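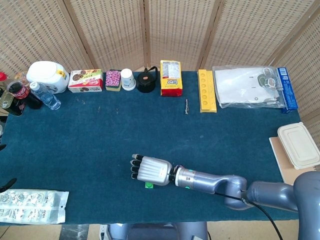

# wuka-tabletop

Last updated: November

Data card for the pantry / tea corner part of Wuka. Short for now, will fill in the gaps when the label pass is finished.

## What's in it

Everyday stuff lined up on a cloth-covered table. Drinks in bottles, a tin, snack packaging, a cookie box, paper cups, a sponge, a small black kettle. Mixed on purpose — food next to cleaning things next to tableware, the way a real counter ends up by Tuesday.

- 113 arrangements
- 11 object groups
- 3 table cloths, the dark teal one is used most
- rattan folding screen as backdrop, same one all the way through

## Labels

One name per object, plain words. `bottle`, not the flavor. Brand goes in the `brand` column if you can read it (Coca-Cola is easy, lots of others aren't). If the lettering is upside down or half hidden, type only what you can read and stop there. The snack bag that reads LIPO is `snack_bag`, same as all the bags.

Korean packaging: leave `brand` blank unless Regula Auer has checked it. Her list is in `notes/packaging.txt`.

Paper cups in a stack count as one object. Yes, we went back and forth. Same for anything still in its packet.

## Files

`items.csv` — one row per object per arrangement
`groups.csv` — the 11 groups and what goes where
`notes/` — mostly typed late, sorry

## Known problems

- 8 arrangements have the kettle under `pan`. Fix is comming.
- Sponge sits in `kitchen` in the older rows and `cleaning` in the newer ones. Use `cleaning`.
- Objects at the ends of the row are often only partly in view. Column `partial` = 1.
- Clear bottles got skipped a lot in teh first pass, water bottles mostly.
- Rattan is busy. Small silver things near it get missed, look twice.

## Using it

Fine for sorting and naming tests. Don't mix with the Pokamar rows without renaming groups first — they use `container` for nearly everything.

Wrong label? Send the row number and the right word to Regula.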